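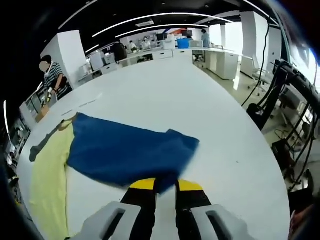

Home News Products Press Contact

Skorby publishes free folding guide for shared laundry tables

Jul 31, 2023 – Skorby, the home textile care company, today released a folding guide for apartment buildings, dorms and shelters where many people use one table. The guide runs to 80 pages and covers T-shirts, towels, baby clothes and bedding. It can be downloaded at no cost, and 3000 printed copies will go to laundry rooms that ask for one.

The guide was written with Kravets, which runs laundry rooms in 300 apartment buildings. Kravets had asked for instructions that a tenant could follow without watching a video first.

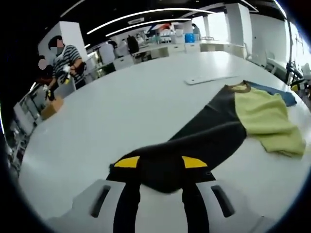

T-shirts take up the longest chapter. Readers learn to lay the shirt flat, smooth it from the collar down and bring the sleeves in before making the first fold. Shirts made from panels of different colors get their own section, as the seams can serve as fold lines. On a black and lime-green shirt with a brown collar trim, for instance, the line between the two main colors is easy to find even when the hem is crumpled. Solid-color shirts are folded by measuring from the shoulder.

Other chapters deal with sorting, storing towels and keeping a table clear for the next person. The advice on table size is simple – use the widest one in the room, and fold one item at a time.
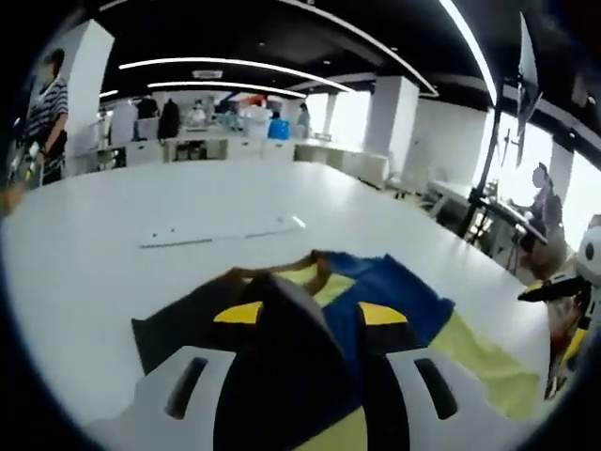

Availability

The guide is available now in English. A Spanish edition will follow in November. Building managers can order printed copies through Nerkora, the distributor for Skorby products. Orders are limited to one box per building.

About Skorby

Skorby makes drying racks, laundry bags and shelf dividers for homes and shared buildings. It is part of the Ralteck group.

568 shares | 0 comments

Press contact | Copyright Skorby 2023 | Back to top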